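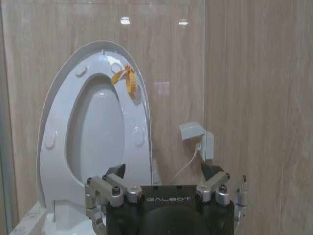
Section 4. Working alongside the restroom unit

4.1 Scope

This section covers shift set-up, item removal, handover and changes to staff duties at sites where a Prorley restroom unit is in service. It applies to cleaning attendants, shift leads and site supervisors. Installation of the base station is covered in Section 2. Replacement of finger pads is covered in Section 6.

The unit is assigned to stall inspection, pick-up of stray items and lid handling. It is not assigned to floor mopping, refilling of dispensers or any task that involves a person inside a stall. Those tasks stay with the attendant.

4.2 Before the shift

1. Check that the route display shows the correct floor. At Tavumstead the two restroom floors have similar layouts and the wrong map will load without an error.

2. Open all stall doors on the route and latch them. The unit skips a closed door and logs the stall as "not visited".

3. Check both finger pads by eye. Pads must be seated flat with no gap at the screws.

4. Empty the waste tray and fit a new liner. Fold the liner over the tray rim on all sides.

5. Place the route sign at the restroom entrance.

6. Sign on at the panel with your own code. Do not use the code of the previous shift. Removal requests go to the person signed on.

Note: Steps 1 to 6 replace the former opening walk. Attendants who were trained before November will know a longer list. The longer list is withdrawn.

4.3 Removing an item from a toilet lid

Food waste, paper and wrappers left on or against a raised lid are the most common pick-up on the route. A soft item such as a banana peel can hang over the lid in several strips, and the unit may ask for a grip point.

1. When the panel shows "Select grip point", look at the wrist camera view.

2. Touch the thickest part of the item. For a peel, this is normally the stem end or the place where the strips meet. Do not select the tip of a strip.

3. Check that the selected point is clear of the lid bumpers. A pad that closes on a bumper can pull it out of the lid.

4. Press Confirm. Keep hands out of the stall until the arm has returned to its carry position.

5. Check the lid for residue. If any is left, mark the stall for hand cleaning.

CAUTION: Wall fixtures and their cables may be within reach of the fingers. If a cable lies between the pads and the item, press Decline and remove the item by hand.

CAUTION: Glass partitions reflect the ceiling lights and the arm. A reflection can be marked on the panel as an item. Decline any pick-up marked on glass.

After two failed grips on the same item, the unit leaves it and moves to the next stall. The attendant removes the item. Do not reset the counter to force a third attempt - this was common in the first weeks and it damaged lids.

4.4 Changes to attendant duties

The attendant no longer walks the full route every hour. The attendant answers removal requests, cleans marked stalls and refills supplies. On a normal shift this means more time near the panel and fewer trips with the cart.

Item pick-up by hand is still part of the job. Gloves and long tongs must stay on the cart. Supervisors must not remove them from the supply order.

Response time to a request is recorded. It is used to plan staffing and must not be used to rate individual attendants. Questions on this point go to Sarmīte Zariņš, site operations.

Attendants rotate off the panel after each break. Two people must be trained for each shift so that rotation is possible.

4.5 Handover

1. Send the unit to base and wait for the green bar.

2. Read the list of stalls marked "not visited" or "hand cleaning" to the incoming attendant.

3. Empty the tray. Wipe the finger pads and the exposed metal links with a damp cloth. Do not spray cleaner on the joints.

4. Sign off.

4.6 Panel codes

19 - Grip point not accepted. Select another point.
225 - Tray full or not seated.
1,009 - Route map does not match floor. Stop the unit and call the supervisor.

Pad inspection by a technician is due every 3,000 grips. The count is shown on the Service page.

Section revised June 2018.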